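¿Aceite o barniz para un parquet en espiga de los años 70?

Hola a todos. Tengo el salón con parquet claro colocado en zigzag y quiero renovarlo en mayo. El de la tienda me ofrece el aceite Karnum, pero mi cuñado insiste en barniz al agua y ya no sé a quién hacer caso. ¿Qué haríais vosotros?

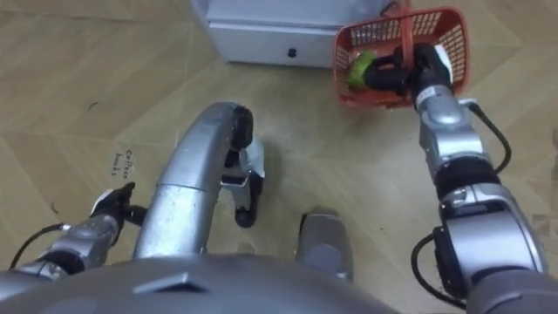 Hjørdis Fjeld
Yo pasé por lo mismo en el piso de Oltano y elegí aceite — y encantada, oye. Las rayitas las repaso por zonas sin lijar toda la habitación, que con barniz sería un lío. Eso sí, hay que volver a darle cada año o así, y si se te cae vino corre a por el trapo. Me gasté 416 euros con la lijadora alquilada 2 días. ¡Prueba antes en un rincón, que el mío amarilleó un poco!

Fledatow
barniz y te olvidas

Rønning
Depende de quién viva en casa, la verdad. Con perro o niños yo iría a barniz mate, dos o tres manos, lijando suave entre una y otra. Antes de nada mira cuánta madera te queda por encima de la lengüeta, porque si ya lo han lijado varias veces igual no aguanta otra pasada. A mí me pidieron 500 euros solo por el lijado y lo acabé haciendo yo un miércoles, con tapones en los oídos y las puertas selladas con cinta.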